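# Tempo drift in unaccompanied choral rehearsal

Project report, Marit Lindqvist
Supervisor: Nuria Moges
Submitted March 2024

## 1. Purpose

The project asked whether an amateur chamber choir keeps a steadier tempo when the conductor gives a small, wrist-led beat or a large, arm-led one. Choral handbooks tend to recommend the smaller gesture for unaccompanied music, but most of them give no measurements in support. I sing alto in the Civudside chamber choir and had access to its rehearsals throughout February.

## 2. Material

Two pieces were used. The first was a slow homophonic setting in four parts, marked crotchet = 60. The second was a quicker part-song in compound time, with a divided soprano line from bar 17. Both were already known to the singers, so note learning did not interfere with the tempo readings. The choir stood in two rows with the basses behind the altos.

All rehearsals were recorded in stereo from a fixed stand behind the conductor. Beat onsets were marked by hand in Kurier, the annotation program used on our course. In total 1159 onsets were marked. Of these, 1132 were kept and the rest discarded, mostly at fermatas and at places where the conductor stopped to speak.

## 3. Method

Each piece was sung complete under both types of beat. The conductor was told which gesture to use but was not told the measure of interest. The starting tempo was taken from a silent flashing metronome, switched off before the upbeat.

Drift was calculated as the difference between the mean tempo of the first eight bars and that of the last eight, leaving out any written rallentando. Local unevenness was calculated separately, as the spread of inter-onset times within each phrase. The two can move independently – a choir may slow down very evenly.

## 4. Results

In the slow piece the tempo fell under both gestures. The fall was smaller with the wrist-led beat, and most of it took place at phrase ends, where the singers breathed late. With the arm-led beat the slowing was spread across whole phrases.

In the part-song there was no clear difference in drift. Local unevenness was greater with the arm-led beat, above all in the bars after the soprano line divides. Consonant placement may explain part of this. The second sopranos closed their final consonants early in nearly every take, and the next entry followed them.

## 5. Limits

One choir and one conductor were studied. The marking was done by one person, and repeat marking of 129 onsets gave differences large enough to hide a small effect. Vowel-initial words were the hardest to mark. The hall has a long decay at low frequencies, which blurs bass entries. 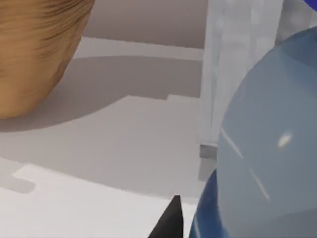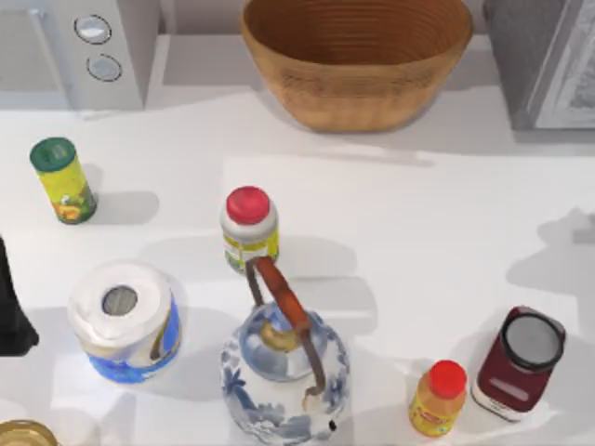
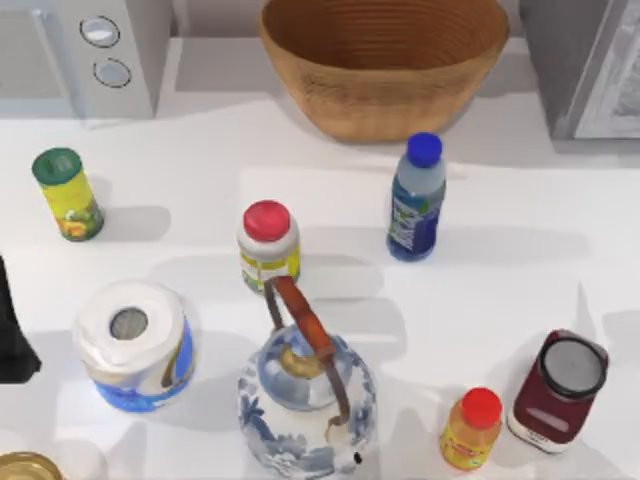 ## 6. Further work

A second choir should be recorded, preferably in a drier room. Marulanda, the youth choir that shares our hall, has agreed in principle. I would also change the following:

- two markers for every recording, working separately
- a close microphone for each section
- a third condition with no visible beat after the first bar

The onset tables were exported as plain text and can be read in Hureo or any spreadsheet. Columns are take, bar, beat, time in milliseconds and a flag for discarded onsets. Bar numbers follow the printed vocal score – the upbeat is bar 0.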